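Saturday sorters wanted (casual, paid, fabric people especially welcome!)

Posted by Idalina Bragança
6 comments | 78 shares

Hello all! I'm after two people to help me get through my aunt's sewing and knitting things, and I'd much sooner find them through this page than through an agency. It's gentle work, mostly sitting on or standing beside a bed covered in other people's good intentions.

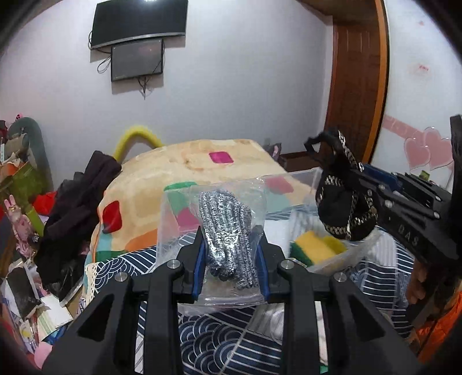
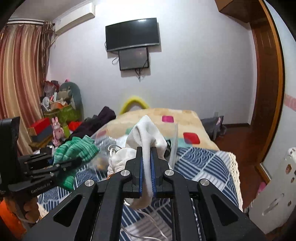
The sorting bed, with the navy patchwork cover on it and the squares blanket up the far end. Silver cord still in its bag in the first one, the green striped knit and a bit of soft white fabric in the second.

So, the background. My aunt ran a little haberdashery called Gradska for most of my childhood, and when she closed it she took home whatever hadn't sold. Braid, cord, trims, offcuts, and then all the knitting she started behind the counter and never got round to finishing (she was a great starter). It's been living in the spare room ever since. My brother Cristóvão and I have had a go at it twice and both times we ended up having a cup of tea and reminiscing, which was lovely but didn't empty a single drawer.

What you'd be doing: taking things out, having a proper look, folding them, and putting them into one of the piles. We have a keep pile, a sell pile, a pile for the Pritau craft swap and a pile for "ask Idalina". Anything still sealed in its plastic stays sealed, please, it sells much better that way. Knits get folded flat and never hung, and if you find a dropped stitch or a moth hole, pop a safety pin beside it so Ieva can find it later. Ieva Bite does all our mending and she is brilliant, but she can't mend what she can't see.

Bits of plain fabric are the slow part. Some of it is lining, some of it is hankies, some of it is goodness knows what, and you need to be the sort of person who'll pick up a soft white scrap and wonder about it for a second before deciding. If you can tell cotton from polyester by feel I'll be very impressed, but I can teach you most of what you need in the first hour.

The bedcover isn't part of the sort, by the way! Three people have already asked me if it's for sale. It isn't, and neither is the blanket with the coloured squares. They both stay where they are, and I'd ask you to be a bit careful of the lace edging when you're leaning across. Rings and bracelets off, and no pens on the bed (pencils are fine).

Hours are Saturdays, five hours with a decent lunch in the middle. I cook, and you'll be fed whether you're hungry or not. I'd like the same two people each week if I can get them, going until the room is done. The pay is casual rate, sent through on the Monday, and you can also have first pick of the swap pile. There's parking on the street, and the 78 bus stops at the corner by the Oltberg bakery. The room is upstairs, so you'd need to be okay with a flight of stairs and the odd box.

No experience needed. No résumé either, just a few lines about yourself and what you like making, or what you like tidying if you're not a maker. Students are very welcome, and so are retired folk. Two friends applying together would suit me down to the ground!

Write to me through this page by Friday, January 2, 2026, or leave a note for me with Donnie Mowat at the wool counter. I'll ring everyone back, even if it's a no.

Idalina

Share this post | 6 comments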